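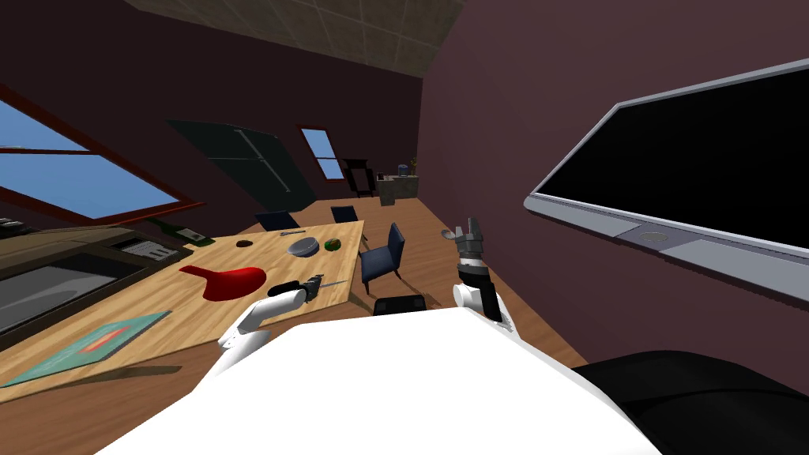
Sourdough starter smells like nail polish remover, toss it?

Posted by trivura_kate, 2019-05-17

Ok so I've had this starter going since September, fed with plain all purpose and tap water. Was fine all winter. Went away for work and left it in the fridge for 17 days, came back and there's a layer of gray water on top and it smells like straight up nail polish remover. No fuzz, no pink streaks, I checked with a flashlight. Poured off the liquid and fed it once last night, this morning it had a few bubbles but didn't really rise.

Do I throw it out and start over? Took me forever to get it going the first time and I really don't want to. Also we just moved and the water here is different (old place was well water) so not sure if thats part of it. I have bread promised for Sunday, so quick answers would be great.

8 replies, showing the most helpful

Saarela_Bakes

Don't toss it. It's hungry. The smell comes from the yeast running out of food, happens to everybody who leaves one in the fridge a while. The gray water is normal too, people call it hooch. You can pour it off or stir it in, I stir it in if there's only a little.

What I'd do - keep a spoonful, dump the rest, feed it equal weights flour and water. Leave it on the counter. Do that 2 times a day until it doubles between feedings. If you have any whole wheat or rye put some in, wakes it up a lot faster than white flour on its own.

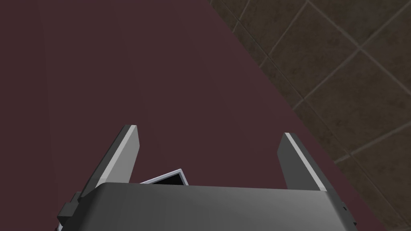

Mine usually needs a few days of that before I trust it with a loaf. One feeding isn't enough to judge by. And put a rubber band on the jar at the level where you started, otherwise you'll be guessing. Plenty of mine rose and fell overnight and I thought they did nothing - look for the smear on the glass above the line.

Water, eh. If yours smells like a swimming pool leave a pitcher out overnight, though that doesn't do much if your town uses the other stuff (chloramine). Buy a jug of spring water and see if theres a difference. Wouldn't blame it yet.

Pink or orange streaks, or fuzzy mold, then yes throw it away, all of it, and don't try to scrape around it.

dirnthorpe_dad

just make a new one, flour is cheap

oldoven

Disagree with the one above, new one won't be ready by Sunday either and she'd be stuck with the same water. Saarela has it right. Only thing I'd add is temperature. If your new kitchen is cold that's probably why it barely moved. Oven with the light on and the door shut, but put a sticky note on the knob, I cooked one that way.

For Sunday I'd cheat. Steps, typing fast, sorry:

1. Put 400 grams of bread flour in a bowl with a good pinch of salt and half a teaspoon of instant yeast.

2. Stir in a big scoop of your starter, sour or not, it's only there for flavor. Add warm water till it's shaggy and sticky, about a cup, bit more if the flour looks dry.

3. Cover, leave it till it's doubled. Fold it over on itself once or twice in the first hour if you remember.

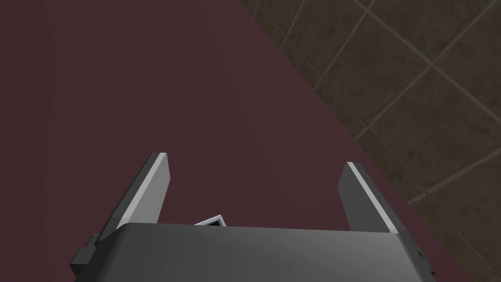 4. Shape it, let it puff up again while the oven heats, bake it in a lidded pot as hot as you'd do your normal loaf. Lid off near the end for color.

Tastes close enough. Keep feeding the real one on the side and use it next week.

trivura_kate

Thank you!! Found half a bag of rye in a moving box so it's getting that tonight. Doing oldoven's cheat loaf for Sunday. Will report back on the water.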